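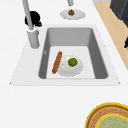 Fig. 7. Sink with a white plate in the basin.

4. Moving your save to the new version

I wrote this part after the September patch, when half my crew in Brostby got stuck on the login screen (me included, and I'd been playing for months!). Grab a cuppa and give yourself a quarter of an hour. You'll want the old copy of Esidach still on your phone for all of it.

1. Open the old version and tap the little gear on the title screen. Choose Account, then Transfer.

2. Write down the transfer code. It's 36 characters long and it doesn't like being typed in lower case, so I copy and paste mine into a note.

3. Set a transfer password. Don't reuse your email one, please.

4. Close the game completely, then install the new version from your app store. The download is 2,481 MB, so hop on the wi-fi first.

5. On the new title screen tap Continue From Another Device and paste in the code and password.

6. Check your player level and your favourite characters before you do anything else. If they all look right, you can delete the old copy.

Note: Paid gems don't cross between Android and iPhone. Free ones do. I had 2,295 free gems and every one of them came over, but my paid ones stayed behind, so spend those first if you're switching.

Note: If you get error 43, your code has expired. Go back to step 1 and make a fresh one. Müzeyyen Bozkurt from our guild, Amidholm, got it twice in one evening and the third code went through fine.

Caution: Don't tap New Game on the new version "just to have a look". It ties a blank save to your phone and you'll be writing to support to get it cleared.

Caution: Never share the code in guild chat, even with people you know.

Once you're in, turn your notifications back on under Settings, then head to section 5 for the Bailly event map and controller colours.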